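Three Bins and a Marker

I have strong feelings about recycling bins, and I've been told this makes me tiring at parties. Fine. My position is that any place where people drink things should have three small open bins on a table, with a word on each, and that everything fancier than that is a waste of money.

I came to this the hard way. The building where I work used to have a Goliven, one of those big sorting cabinets with round holes and little flaps and a color chart on the front. It had a green flap and a blue flap and a sort of teal flap (teal!) and you had to bend over and read the chart while holding your lunch. People put whatever they had in whichever hole was closest. I did too, and I care about this stuff! When the thing got emptied in January there was a whole sandwich in with the glass.

So now I'm a convert to the cheap way. Gray fabric bins, the squarish kind people buy for closets, and a sheet of paper in front of each with a word in black marker.
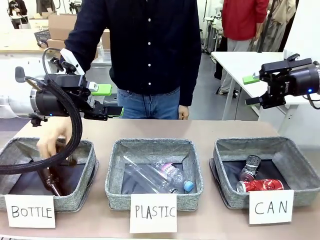
BOTTLE gets the bin on the left. All capitals, no chart.

I love that sign. A person can read it from across the room while thinking about something else, and thinking about something else is how most of us throw things away. Compare the Ovamov poster we had in our hallway for a while, which had 198 words on it. I know because I stood there and counted them one lunch hour, getting madder as I went. There was a paragraph on lids.

The low sides matter too. With a lid or a flap you're dropping your can into a mystery, and if the last person got it wrong you'll never find out. An open bin shows you its contents, and the contents teach you better than the label does. You see a can lying in there, you've got a can in your hand, done. My friend Dineo Pretorius thinks open bins look messy, and we have argued about it through more than one dinner. I say a bin with trash in it is supposed to look like a bin with trash in it. 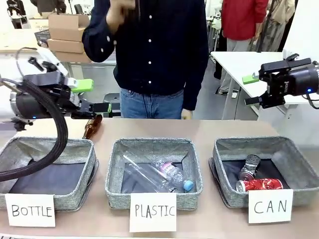
Then there's the wording, where I'll admit things get a little shaky. BOTTLE, PLASTIC, CAN. Two of those are shapes and one is a material, and if you're a certain kind of person (I am) that will bother you for a day or so. A plastic water bottle is plastic, sure, but it's also very much a bottle. Where does it go? To me the answer is PLASTIC, and BOTTLE means glass, and I'd guess most people land there after a second of standing around. But a second of standing around is what I was complaining about with the teal flap, so I can't just wave it off.

I printed an earlier version of this rant in our neighborhood newsletter, and the mail I got was almost all about that one word.
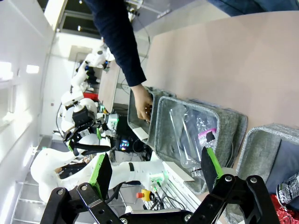
Just write GLASS, for heaven's sake, wrote Gerrit Coetzee. You spend a page telling us labels should be dumb and obvious and then you defend the one label that isn't. My kids would put every water bottle in the house in there and they'd be right to.

Okay, Gerrit. I've gone back and forth on it and I think you win on the logic. I still like BOTTLE. It's what you call the thing when it's in your hand, and you don't say "let me finish this glass" when you're drinking out of a brown bottle. But if I were starting from a blank sheet of paper I'd probably write GLASS now, and the nice part is that changing it costs me one sheet of paper. Try changing your mind on a cabinet. The Dimitrov catalog wanted 30 dollars for a replacement label, plus shipping, and the label was a sticker. 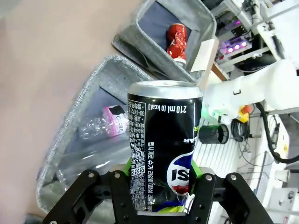

Cans, on the other hand, give no trouble at all. I have yet to meet a person who was confused by the word CAN. Tall, short, soda, whatever, you pick it up and you know. If the other two were that easy I wouldn't have an essay.

Subira Nyaga wrote in to ask about rinsing, and whether fabric gets gross. Yes, it can, if people toss things in half full. Put them near a sink. I wipe mine out when they need it and that's the whole maintenance plan. She also wanted to know if three is enough, what with paper and food scraps and batteries. For a table where people drink things, I think so. Paper can have its own box by the printer, where the paper is. Once you get up to five or six bins in a row you're back to reading a chart.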